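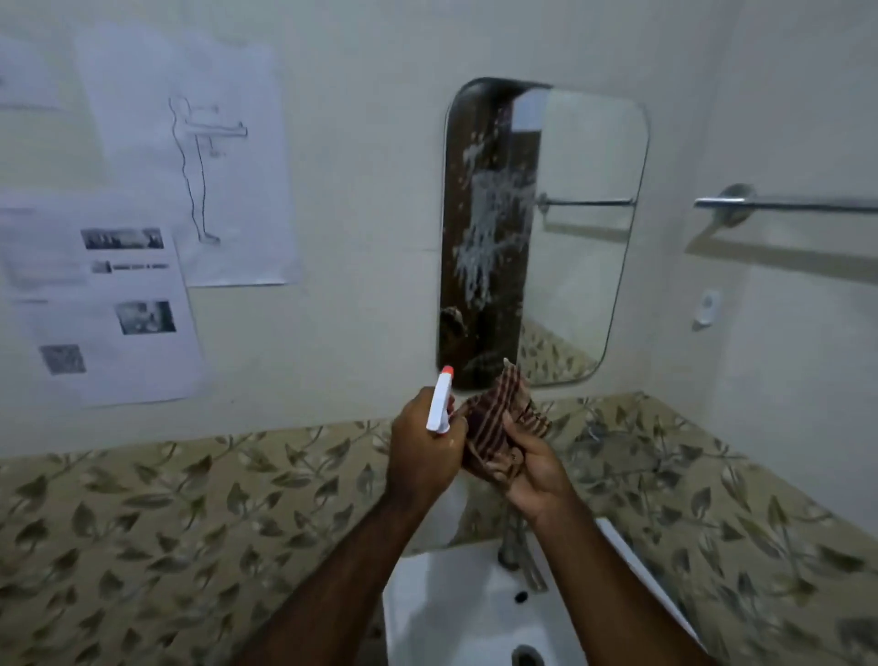 Upstairs bath mirror, cleaner just on, streaks in the upper middle over the dark door reflection

Ticket 2658
Category: Housekeeping / surfaces
Item: wall mirror over sink, frameless, rounded corners
Status: open, then pending, see bottom
Priority: low (was medium, guest unit turns over in November)

Problem as reported
Mirror streaks after every clean. Looks fine straight on, then you step left and get long white trails where the glass reflects the dark brown door. Against the pale wall half you can't see a thing. Tenant note says "cloudy, looks dirty when the light is on." Same complaint closed under 1043, came back.

What's in use
- Daleo glass spray, white plastic bottle, orange nozzle tip
- striped cloth, the brown/maroon/cream one from the kitchen drawer
- tap water, hard

Log

8:40 am
Sprayed, wiped top to bottom with striped cloth. Haze. Second pass made it worse, just moved it around. Cloth gets washed with the towels and softener so that's suspect no. 1.

8:55
Same spray, dry paper towel. Better but lint all over lower right. Trails still there in the dark part. Not the cloth alone then.

9:10
Checked nozzle. Was turned almost to stream, comes out in big drops that run before you get to them. Turned it back to mist. Held bottle further off, 12 inches. Less running. Still some haze.

9:30
Washed glass with plain warm water and one drop of dish soap to get old product off. Rinsed twice. Took way longer then expected, there is a LOT of buildup near the top. Think people spray high, wipe what they can reach and leave the rest.
Dried with Hayashi microfiber (new, out of the pack, no softener). Clear. Checked from the left, door side, no trails. Checked from the tub, ok.

9:45
Put Daleo back on to reproduce. Mist setting, 2 squirts, microfiber. Clear.
Mist setting, 2 squirts, striped cloth. Haze back, faint.
Stream setting, striped cloth. Full streaks, same as reported.

So both. Cloth and nozzle, plus the old layer under it.

10:05
Tried Sollow on the lower half for comparison. No real difference from Daleo once the glass is clean. Smells stronger. Not worth switching.

Fix
1. strip mirror once w/ soap and water, rinse, dry
2. nozzle on mist, never stream
3. spray the cloth for touch ups, spray glass only for full clean
4. microfiber only, washed separate, no softener
5. start at top edge, go side to side, flip cloth at halfway
6. check from the left so you see the door in the glass. Straight on tells you nothing

Striped cloth is fine for the sink and faucet, keep it there. Don't put it back in the glass kit.

Side notes
- papers taped on the wall left of the mirror: keep overspray off them. Spray pointing right or use step 3. Don't take them down, not ours
- towel bar on the right is chrome, shows drips same as the glass. Wipe it while you're there
- don't let cleaner sit along the bottom edge of the mirror, it creeps behind and you get black spots. None seen so far

Update, 4 pm
Rechecked with overhead light on. Upper middle clear. One thin line near the top right corner, missed spot, wiped, gone. Sink rim had dried spots from dripping, wiped.

Update, next morning
After two showers. Fogged and cleared w/ no marks except one finger smear low down. Good sign - last time under 1043 the trails were back after the first shower.

Pending
Need 2 more microfibers for the kit. Ordered from Amska, backordered. Until they come use the Hayashi one and rinse it between rooms. Downstairs mirror probaly has the same buildup, not looked at yet, open a separate ticket for that one.

Leave open till the cloths arrive.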